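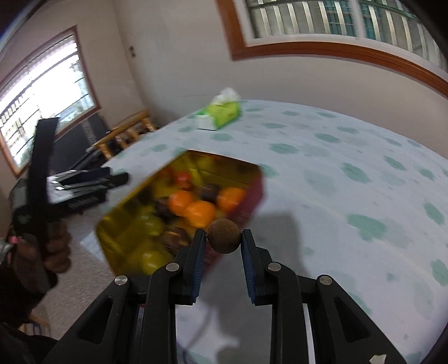
HOME AND KITCHEN

Fruit in a tin: what we learned from the June table

Our June get-together was given over to fruit, and in particular to the question of how to keep a mixed lot of it on a table through a warm week without throwing half of it away. Colleen Fortin led the afternoon. She has run the kitchen side of the group since we moved into the new room, and she asked everyone to bring whatever they had at home and put it in one container, the way most of us do after shopping.

The usual container in a lot of our houses is an old biscuit or gift tin. They are the right size, they wipe clean and they look cheerful with oranges in them. Colleen has no objection to tins as long as the lid stays off. With the lid on, the damp has nowhere to go and the fruit at the bottom suffers first. She also puts a folded sheet of kitchen paper underneath and changes it when it feels clammy.

Most of the discussion was about what should sit next to what. Citrus is easy-going and will put up with nearly any neighbour, but one bad mandarin will spread mould to the next one quickly, so it pays to turn them over every day or two. Tomatoes do well at room temperature with the stalk end down, in a single layer if there is space. Passion fruit can wrinkle a fair amount before it is past eating, and Tarun Saxena said he prefers it at that stage. Ripe apples and bananas are the ones to keep apart, as they bring on everything near them.

Blagoje Stan asked whether fruit should be washed before it goes in. Colleen's answer was no, wash it when you are going to eat it. If it has come home dirty, a wipe with a dry cloth is enough.

Several people wanted to know about the fridge. The short version is that mandarins keep longer there if you have more than you can eat in a week, green tomatoes should stay out until they colour, and nuts in their shells are fine in a cupboard. Anything that has been cut goes in the fridge, covered, and should be eaten the next day.

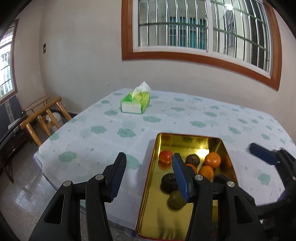
Sorting the tin, step by step

Colleen's method takes ten minutes and needs a table and a clean cloth.

Take everything out and put it down gently. Fruit that is dropped from even a small height will bruise, and the bruise may not show until later.

Pick up each piece and feel it all over with your fingertips. Soft patches go to one side for eating today. Anything with mould goes in the compost, and whatever it was touching gets a good look as well.

Wipe the tin with warm water and a drop of washing-up liquid, then dry it properly, corners included. Henrique Vieira lines his with a paper napkin afterwards. Štěpánka Skála uses a square cut from an old tea towel, which can go through the wash.

Put the firm fruit back first and the ripe fruit on top, where it will be seen and eaten. Leave a little room. A tin packed to the brim looks generous but the pieces press on each other, and it is harder to check.

Keep the tin out of direct sun. A table by a window is pleasant, but move it back from the glass in the afternoon.

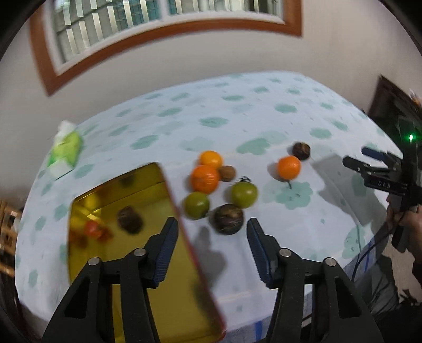

Cloths came up as well, as they always do with this group. Štěpánka is firmly in favour of a patterned one for this sort of job, and there is sense in it, as a juice mark on plain white linen catches the eye straight away. A white ground with green flowers all over it, like the one the oranges and green fruit are lying on beside the tray, is far more forgiving. For citrus marks she dabs with cold water first and washes as normal. Tomato needs longer, and she leaves it to soak overnight with a spoonful of Bresis powder before it goes in the machine. Walnut husk is the one she has never managed to shift, though shelled or dried nuts do no harm.

Colleen has typed up her keeping notes on a single sheet, with the jam recipe that Tarun asked for on the back. The recipe uses 600 grams of mandarins, weighed after peeling, and 30 ml of lemon juice. Copies are in the folder by the door. If you would like one posted, leave your name and address with Henrique.

The next kitchen afternoon will cover dried beans and pulses. Blagoje is bringing his pressure cooker, and would be glad if someone with a second one could bring it along so that two lots can be cooked side by side. Please bring a jar with a tight lid if you want to take some home. We start at 2.30 pm and tea will be served at the break.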